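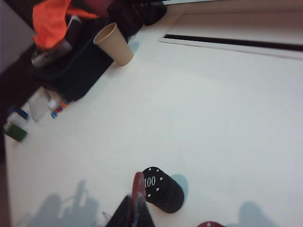 Sorting and Storing the Games Cupboard Chips
Student project report, Stulgate College, Home and Community Skills

1. How the project came about

Our common room at Stulgate has a games cupboard, and anyone who has opened it in the last few years will know why we picked it. There were jigsaws without lids, a draughts board with no draughts, and on the bottom shelf a great heap of poker chips that people had been throwing back in loose at the end of every games evening. We are all rather fond of games evening (it is on a Friday, and the biscuits are good), so when the time came to choose a tidying project we didn't have to talk about it for very long.

The brief from the course was to take one small area of shared storage, put it in order, and leave behind a system that other people would keep using. We decided to do only the chips, and to do them properly, and we are very glad we did, as even that took far longer than we had planned for.

2. What we had to sort

We counted everything on the first afternoon and wrote the total on the lid of a shoebox: 3,045 chips. That was a surprise! Most of us had guessed at less than half of that. They come from several sets bought or given over the years, so the colours don't always agree with each other. The black ones marked 100 are easy, as the number is printed large and white on the face and you can read it from the other side of the table. The dark red ones gave us more bother. In the evening, under the common room lights, a dark red chip lying among black ones is quite easy to miss, and more than one of our finished stacks had to be taken down again.

3. Trying out ways to sort

We tried 2 methods. In the first, everyone sat round the table with a pile each and made stacks of whatever colours came up. It was sociable, and we got through a good many chips, but the table filled up with short stacks of everything and we were forever reaching over each other. Sleeves were a problem.

In the second, one person spread out a few handfuls at a time and each of the others took a single colour. This was slower to get going but much calmer once it did. We also found out how helpful a plain white table is. Black and dark red both show up nicely against it, and you notice the stray that has rolled off. We had begun on the brown table by the window and moved across after the first session, and none of us wanted to go back.

Picking chips up is fiddlier than you would think. A chip lying flat is hard to get a fingertip under, and the best way we found was to tip it up on its edge first and then take it by the two faces. Once it is standing you can walk it over to the stack and lay it down on top. If you let go too early it rolls, and we spent a fair amount of time under the radiator.

4. Storage

We looked at a Zarkmont chip case, which holds 1,000 and has a handle and a proper catch. It is a lovely thing, but we would have needed more than one and the budget wouldn't stretch. We also looked at some Dhanial drawer trays, which were a sensible price but too deep for our shelf by the width of a thumb.

In the end we used lidded tubs, one for each colour, 6 in all, with a chip glued on the front of each as a label. The glued chips were scratched ones that had been put aside anyway. We thought about written labels, but people tidying up late in the evening with a coat half on will match a colour sooner than read a word.

5. How it went afterwards

We looked in the cupboard after each games evening until the end of term. The first week was perfect, which we put down to our standing there. After that there were usually a few chips in the wrong tub, nearly always dark red in with the black, and one week a whole tub had been left out on the windowsill. The loose heap has not come back.

6. What we would do differently

We would measure the shelf before looking at any catalogues. We would start on the white table. We would also put the red and black tubs at opposite ends of the shelf, and we have since asked whether we may move them. The jigsaws are still as they were, and next year's group is very welcome to them.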